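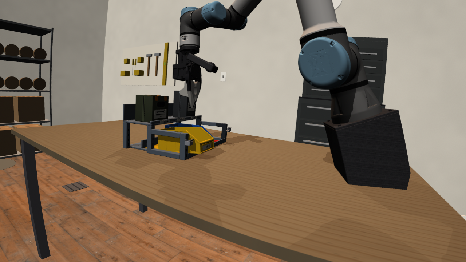
Simulated work cell with two arms, storage rack and bins. Kiltine starter world.

Unit 4 handout: Getting your first pick to behave
Brarkville Robotics Stream, Term 2
Updated 2nd April

Welcome back! This is the unit most of you have been waiting for. Until now we've moved arms through empty space and drawn pretty curves with the tool tip. From today the gripper has to go near things, which is much more fun and a fair bit harder.

Everyone starts from the same saved world in Kiltine, so please don't rearrange the furniture before you've done Part A. The bins sit inside the rack's lower level, and the uprights and crossbars are solid as far as the collision checker is concerned. So is the other arm. Plenty of good plans come to grief on an elbow.

Part A. Approach only

Load the world and run the Cavska planner with its default settings. Pick a bin, choose a hover point over it and bring the fingers there slowly. Don't close on anything yet. Save the joint log when you're happy with the path, then do it again from a different start position. I love this exercise, by the way. You can learn a huge amount about a robot just by watching how it chooses to get somewhere.

Step limit for Part A is 234. If you run over, look at your waypoints first. Most people put in far too many.

Part B. Finger alignment

Switch to the wrist view and bring the fingers nearly together.
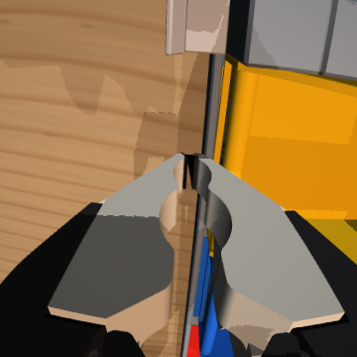

Check the gap between the pads before you look at anything else, and work out which way the fingers need to turn to suit the bin you chose. Shadows can fool you badly at this range! If your colour threshold picks up half a bin and then gives up, try it on the lit part and the shaded part separately and compare the values. Write both down.

Then run 50 trials using the Trummer script, changing the wrist angle by 5 degrees whenever you get a collision flag. It runs quickly, so there's time to have a go at a second bin colour.

What to hand in

Joint logs from Part A (both runs)
Trial table from Part B
Half a page on your worst failure, with your best guess at the cause

The unit is marked out of 100, and the half page is worth more than you'd think. Last October's group wrote some brilliant ones.

Reading for next time: Kiltine guide, the section on contact and friction. Bring headphones if you want to watch the demo at your desk.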